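Home Fittings Opinion Archive Contact
Search this site Go

The Counter Beside the Basin Is the Part You Use

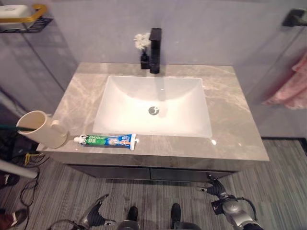

One reader wrote in February that a bathroom counter should hold a soap bottle and a glass, and that anything else belongs in a drawer. The letter was sent in response to my note on undermount basins, and it states the common view well. I think the view is wrong for any bathroom used daily.

An undermount basin has no raised rim. Water and paste on the counter can be wiped straight over the edge into the bowl. This is the main practical argument for the type, and it applies only if the counter is kept in use. A cup, a brush and a tube of toothpaste set down on stone are the normal load. Putting them in a drawer after every use moves damp objects into a closed space, where they dry slowly and mark the drawer base.

The position of the load matters more than its size. I favor the front corner for the cup. The hand reaches it without crossing the basin, and a dropped brush lands on the counter. The strip behind the basin, next to the faucet, is the worst place for anything handled twice a day. It is narrow, it collects water from wet hands, and the faucet body blocks the cloth. A small vase can stand there, artificial flowers included, provided it is lifted when the strip is cleaned. Soap does better on a wall shelf, clear of the counter altogether.

Veined stone in gray and beige tones is forgiving of dried drops. Matte black faucets are less so in hard-water areas. When I refitted the Plellstead bathroom I measured 22 inches of counter depth and allowed for a single-lever faucet, mainly to leave one less handle to wipe around. The Carnunel drawer unit under it cost $441, and the organizer trays sold with it were another $33. The trays are still in their wrapping.

Drawers should take spare stock, razors and medicine. Wall-hung units keep the floor beneath open to a mop, and that benefit is lost once overflow baskets are pushed underneath. A counter with the toothpaste left lying on it needs one wipe in the evening.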